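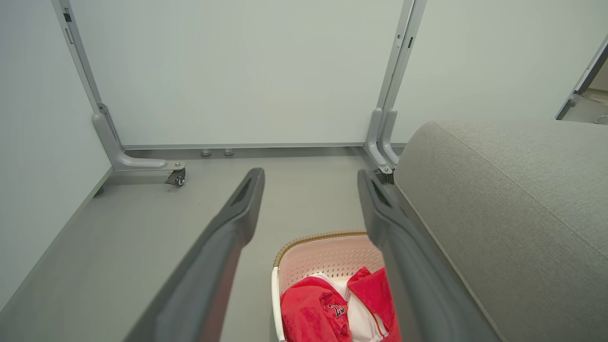
Laundry basket

A laundry basket is an open container used in the home to collect clothes before washing and to carry them after. The word is often used for two different things: the hamper, which is tall, usually has a lid and stays in one place, and the carrying basket, which is low and wide and has handles or a strong rim. In many homes one basket does both jobs.

Materials

The oldest laundry baskets were made of willow, and later also of rattan and split wood. Willow is light and lets the air pass, but it can catch on thin fabric and it suffers when wet clothes stay in it for a long time. Plastic baskets became common in the second half of the twentieth century. They are easy to wipe and they do not rust or rot. Many of them still copy the look of woven work, with a pattern pressed into the sides – a habit that came from the older baskets and stayed because buyers like it. The rim can be in another color, most often tan or brown. Fabric baskets with a wire frame are also sold, and can be folded flat.

Form and openings

The sides usually have holes. These let damp air out, so that worn sports clothes and towels do not begin to smell so quickly, and they also make the basket lighter. The rim takes most of the load when the basket is lifted, and for this reason it is thicker than the walls. Cheap baskets break first at the handles.

Local makers

In the Drurnalano valley, basket making was a winter trade. A parish list from November names 14 families who cut and wove willow, and records 780 finished baskets for one season. The Hegazy workshop was the largest of them. It later changed to molded plastic under the name Arkar, and in its best year it sold 1,085 baskets at the Drestano market. The local historian Alina Pascu has collected 33 of the old willow pieces, several with the initials of the owner burned into the handle.

Use

Clothes are normally sorted by color, either in separate baskets or just before washing. Red cotton needs special care, as new red fabric can lose dye and turn white pieces pink. Sports shirts with printed numbers are best turned inside out, and washed in cool water, to protect the print. Wet laundry is much heavier than dry, so a large basket should not be filled to the rim when it must be carried up stairs.

See also: Clothes line, Hamper, Wickerwork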